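Chapter 6
Sorting and Care of Washable Fabrics

Before you start. Read the whole chapter once, fast. Then come back with a basket of your own clothes. You need a flat table, good light, and two clear bins if you can get them. Old towels are fine too.

What this chapter covers: sorting by color, folding for storage, reading the care label. Stain removal is Chapter 13. Don't skip ahead.

Key words: twill, blend, care label, tumble dry, colorfast.

Start with color. Greens with greens, pinks and reds together, yellows and oranges on there own. Flatten each piece before you fold it. Then the label. Fiber content first, wash temperature next, then the symbols. Labels get sewn in at all angles so turn the cloth, not your head.

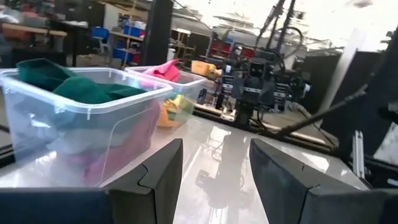
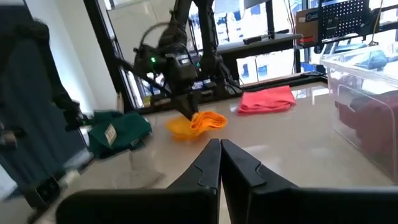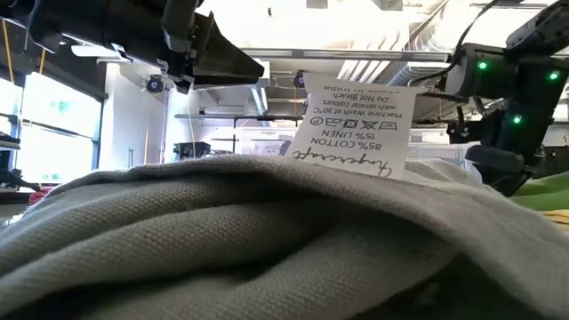
Figure 6.1 Cloths in clear bins (first); orange, red and green cloths on a table (second); care label, 85% cotton, 15% linen (third).

Look at the third picture again. Cotton and linen blend, machine wash at 30°C, do not bleach. "Similar colours" is the British spelling, same meaning. 30°C is 86°F, a cool wash on most American machines.

Warm-up. Pick one garment. Write down the fibers, the temperature, and evry symbol on the label. Any symbol you can't name, draw it. The chart is on page 23, and you'll want it open for Section 6.1.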